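Keeping the sorting cell running: notes from the Treltby workshop

The sorting cell has been in daily use since January, and several members have asked what goes into looking after it. Most of it is dull, repeated work and takes less time than people expect. Bheki Mofokeng wrote the first version of these notes when he set the arm up. I have added what we learned after that.

The job the cell does is simple. Small household items are placed on a gridded surface near a divided crate, and the arm picks them up and puts them in the compartments. One camera is fixed to a post and looks at the whole work area. A second, smaller one rides at the wrist and gives the close view the arm needs when it goes in for a pick.

The wrist camera is the part that needs the most attention. It sits close to the fingers, so its bracket takes a small knock whenever the gripper touches the crate. If the bracket turns even slightly, the fingers show up in a different part of the view and the picks start landing to one side. Before the first run we park the arm beside the crate and compare the view with the saved one. 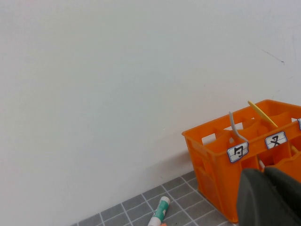 Wrist camera view at the crate, with the gripper fingers at lower right.

If the fingers have moved in the view, loosen the two bracket screws, turn the bracket back by hand and tighten again. Don't correct it in the software. We did that for most of one month and ended up with a stack of small offsets that had to be thrown out. The lens gets a dry cloth and nothing else.

The finger pads come next. They are a soft rubber sleeve from Ackroyd and they wear smooth at the tips. We change them at 3000 picks, and the counter is on the second page of the Zekwood controller. The last pair came off the left finger in good shape and the right finger in poor shape. Clive Fothergill traced that to the wrist sitting a little out of square, and he has shimmed it. When you fit new pads, push them all the way down to the shoulder and run six empty open-and-close cycles before giving the gripper anything to hold.

The crate has to go back in the same spot every time. It is light, and it creeps when the fingers press on a rim. The grid lines make this easy to put right. Line up the front of the crate with a grid line by eye, then have the arm touch the front rail slowly at both ends. If the two readings disagree, nudge the crate and repeat.

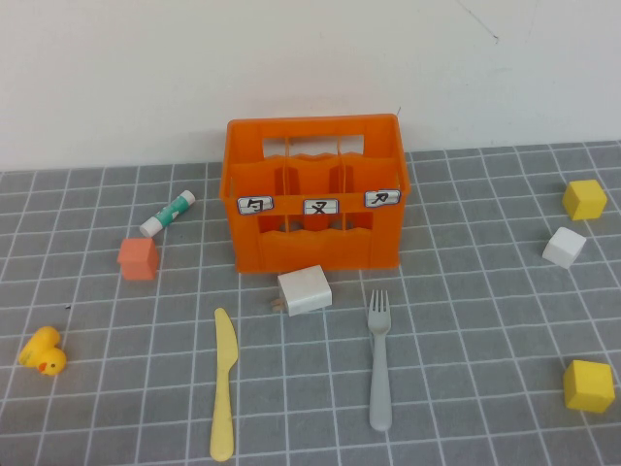

Picking accuracy is checked with a mixed set of items, and the set matters more than the number of tries. We used to test with blocks only and got 94 percent, a figure that told us very little about anything flat or thin. The layout now puts a knife and fork side by side in front of the crate, with a power adapter between them and its base, and keeps the blocks and the rubber duck out toward the sides. Leave open space between items so the fingers can come down without brushing a neighbor. The labels on the front rail should face the fixed camera and be clean enough to read.

Write down misses by item. On the last full check, out of 817 attempts, flat cutlery accounted for over half of the misses, and slowing the final part of the descent helped more than squeezing harder.

Cables are the last thing. Follow the gripper cable from the wrist to the base and feel for stiff places, especially at the elbow. The spare is in the Flovmont drawer with the bracket screws. If you use it, put a note in the log so another one gets ordered.

The log is on the clipboard by the controller. Initial the wrist view check before you start the arm.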